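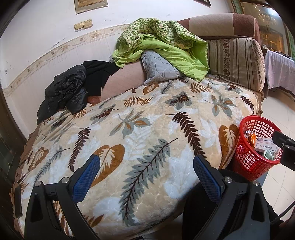

Raju Indmont
Field test lead, Zincombe project

Speaker notes, Nindosberg meetup, Aug 5, 2020

Slide 1. Wait for people to sit down. Say hello, say how happy I am to get a whole slot on one fault. I love this fault! It cost us most of June and I would still pick it over any of the easy ones.

Slide 2. Give them the setup fast. Hand-held gripper, two fingers, blue textured pads, someone walks it through ordinary homes and tidies up. Every grasp gets recorded: finger opening, grip force, video. The arm in the lab learns from those recordings. 413 grasps in the batch I'm talking about, all soft goods - jackets, blankets, cushions.

Slide 3. Leave the sofa up while I talk. Ask the room which thing they would grab first. People usually say the black jacket or the lime-green blanket. Then ask where the blanket on the seat ends and the sofa cover begins. Give them time on this one, it's the whole talk. Plush on top, fringed trim along the edge, and from above it all reads as one soft surface.

Slide 4. The fault. When the arm went for a garment, it closed on the garment AND whatever was under it. Up came the lot. On one run it lifted a jacket, the throw and the corner of a seat cover together, kept pulling, and dragged the test couch 12 centimeters toward itself before anyone hit the stop. Play the clip. Let them laugh, then play it again at half speed and point at the force trace.

Slide 5. Why I call it a safety matter. The arm had a force limit and never reached it. Cloth stretches, so the load climbs slowly and the limit we set for hard objects sat there doing nothing. If a person had been sitting on that couch, or a kid had been wrapped in that throw... pause here. Don't rush to the next slide.

Slide 6. What we blamed first (be quick, this is the embarrassing part). Camera distortion. Then worn pads. We swapped the pads on both units and ran 96 trials. Same result, lovely clean new pads.

Slide 7. What it was. The people doing the recordings could feel a second layer through the handle and would wiggle it loose without thinking. The log had no channel for the wiggle - sampled too slowly, smoothed away. The arm learned the grab and missed the best bit.

Slide 8. The fix. Faster force logging, a short test lift, and a stop if the load keeps rising after the fingers close. In the next 80 trials it caught every double layer but two. Show both misses. Thin cloth on plush each time.

Slide 9. Still open: fringe. It snags on the pad texture and the test lift reads it as normal weight. Ask if anyone here works with textiles, I would love to talk.

Questions. If somebody asks about the glossy puffer fabric, go to the backup slide on slip. Leave the stop button demo for the break and keep people behind the tape.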